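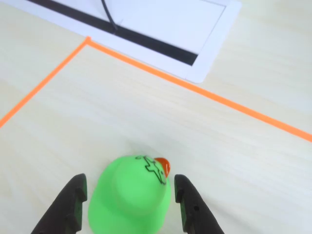
The green duck, seen from above, on the pale wooden table.

Welcome back to the duck pages! If you have been here before you will know that what began as a single bath toy on a windowsill has grown into something I now need shelves for, and if you are new, please make yourself comfortable, because I do go on a bit. I have been meaning to give the green one a proper page since March, when I did the same for the yellow ducks, and it has taken me until Nov 12, 2023 to sit down and type it up. My apologies to everyone who wrote in asking. The kettle is on, the table is wiped, and I have finally found the notebook where I write down where each duck came from.

There is only one photograph in the gallery this time, so I have let the notes run on longer than I normally would. Think of them as the captions I would be giving you out loud if you were standing in my kitchen with a cup of something in your hand.

The color

Lime green, and a very bright lime at that. I am fond of how the top of the head picks up the light and goes a shade paler, while the sides stay a little deeper. Green is a hard color to photograph indoors. Under my old kitchen bulb every green thing I own came out looking like pea soup, and I went through two lamps before I found one that was kind to it. If you are taking pictures of your own ducks, try them near a window in the morning first and see how you get on before you spend any money.

The finish

Soft and matte with a bit of a sheen, the sort of surface I always prefer to the very shiny kind. Shiny ducks show you the whole ceiling, lamp and all. With this one the light just sits on the head and stays put, and you get to see what a nice smooth round dome it is.

The beak

Small and orange, over on the right, with a bright little highlight at the tip. I think orange against lime is one of the happiest pairings there is, and So-ying Ho, who swaps ducks with me by mail and has far stricter taste than I do, agrees with me for once. She says a beak should be small enough that you notice the head first. I have ducks at home with enormous beaks and I love them too, but I see what she means when I look at this one.

The marks on top

Now for the part people write to me about. Thin black outlines on the top of the head, just beside the beak, shaped like a cross or maybe a star, with angular arms and a tiny curved stroke at one end. I have gone back and forth on it more times than I can count. Some evenings I am sure it is meant to be part of an eye, and other evenings it looks to me like a symbol somebody drew by hand. Chih-ming Chang votes for a star and will not be moved. If you have a green duck with anything like it, please do write and tell me what you make of yours, and whether you have ever heard a good explanation. I am listing it in the notebook as "star, or possibly cross" until somebody persuades me otherwise.

The table

I do get letters about the table as well, which pleases me very much. It is a pale wood, nearly cream, with a faint grain that shows up as fine darker lines and soft bands. It came from a little shop in Divmont that was clearing out its back room, and we carried it home between the two of us, stopping every few yards to change hands. I had a dark table before and the ducks looked rather gloomy on it. The light one has a gentle sheen of its own, so it brightens everything up, although it also shows every crumb and I am forever going over it with a cloth.

Looking down from above

Most duck pictures are taken from the front, with the face looking straight at you, and I have plenty like that in the yellow gallery. I have come around to the view from above and a little behind, though. You get the curve of the head, then the wider curve of the body under it, and the beak peeking out past them. It is how you see a duck when you are standing over the bath, after all, so to me it feels like the most natural view in the world.

A few housekeeping notes

For those starting a shelf of their own, I wash mine in lukewarm water with a drop of dish soap and let them dry on a towel overnight, upside down if they have a hole in the bottom. Keep the bright ones out of strong sun. I lost the color on a lovely pink duck that way – it spent one summer on the sill and came out the shade of an old bandage – and I still feel bad about it. And write down where you got each one while you remember. I have three in the notebook marked only with a question mark, and it bothers me every time I turn the page.

Still to come

The blue ducks are next, and there are eight of those, so I will need a free afternoon and probably a cake. After that So-ying has promised to lend me her striped ones, provided I pay the postage and pack them better than I did last time (the box was fine, So-ying, it was the tape!). If you would like to send a picture of a duck for the visitors' page, the address is on the contact page as always, and I answer everything, even if it takes me a while.

Back to the duck pages | Yellow ducks | Visitors' ducks | Contact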